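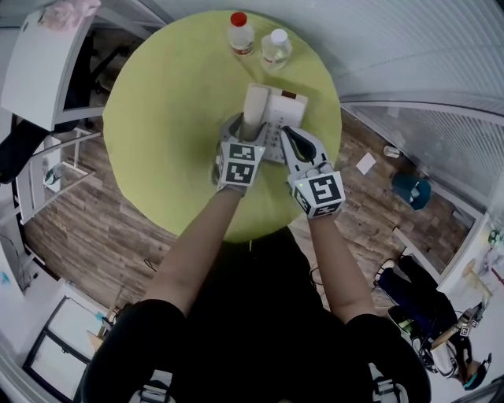
Lifting the handset of a desk phone with a pair of hand-held grippers.

Desk phones get grubby faster than almost anything else in the house, and I've been meaning to write up my way of cleaning them. Since the Fetlow grippers have been on offer again (the pair, with two evenings of practice by video, for 193 dollars), I thought I'd do the phone and the review together!

First, unplug it. Then lift the handset straight up before you tip it sideways, so the cord doesn't drag the whole phone along with it. With the grippers I like to close one on the thick middle of the handset and keep the other open near the keypad, ready to steady things. 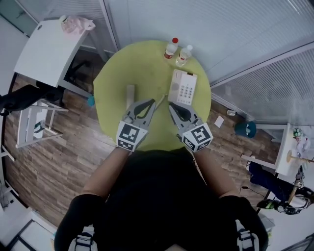
Setting it back down is the fiddly half. Come in low, let the handset touch, and only then open your fingers, nice and slowly. Shirin Bahrami, who taught my evenings, had us do it with a bar of soap first, and I'd pass that on to anyone.

For the keys, use a barely damp cloth and a dry cotton swab. I do those by hand, as the Fetlow fingers are too wide for small buttons. Still, I'm keeping my pair. Ask for the softer finger pads when you order.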